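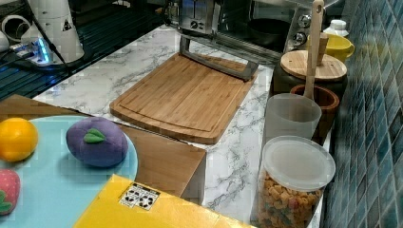
How to clean and oil a bamboo cutting board

You need dish soap, coarse salt, half a lemon, a soft cloth and food-safe mineral oil. I use the one from Bonatness, but any brand is fine.

1. Wash the board by hand with warm water and a little soap. Do not put it in the dishwasher.

2. Sprinkle salt over the surface and rub with the lemon, along the grain. Go also into the juice groove, where old juice likes to stay.

3. Wait 5 minutes, then rinse and wipe.

4. Let it stand on its edge overnight. The bamboo must be fully dry before you oil it.

5. Rub in the oil on both sides and on the edges. A 500 ml bottle lasts me almost two years.

6. After a few hours, wipe off what is left – the board should not feel sticky.

Please do not use olive oil, it starts to smell after some weeks.

I repeat this every month, in July a little more often.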